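November, past 11 at night, and I should be asleep, but I want to get this down while I'm still buzzing.

We've been doing the gripper work at Durnonstead for a few weeks now and today it finally felt like my job and no longer like something I was borrowing. Ayane set us a target of 80 pickups before lunch, all by hand with the gripper tool, and I got there with time for a second coffee! The bottles are my favorite. You come in slow, fingers wide, and you have to decide how low to go before you close. My old packing-line hands know that stuff without asking me. 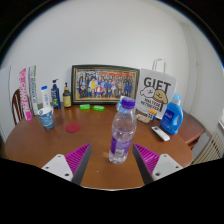
Rafsan still thinks we are training our own replacements and he said so again at break, loudly. I do get it. When the Fankhauser line came in, the night shift lost two people, and he was close to both of them. But Gladys asked him when he last went home with a sore back and he had to think about it. The arms take the heavy crates now. What's left for us is the fiddly part, showing them how a person picks a thing up, and I find that so interesting I talk about it at dinner until Ernő puts the radio on.

Sachiko says the pay grade question goes upstairs this month. It had better. If they want 800 good runs out of us, they can call it skilled work — it is! My wrist aches a little by four o'clock, too, so I asked for shorter blocks, 50 minutes and then a break. She wrote it down at least.

Tomorrow Gladys and I swap tables. She says hers is harder because the chair gets in the way of her elbow. We'll see. Must remember to bring back Ayane's umbrella and ask about the training day at Clomasari.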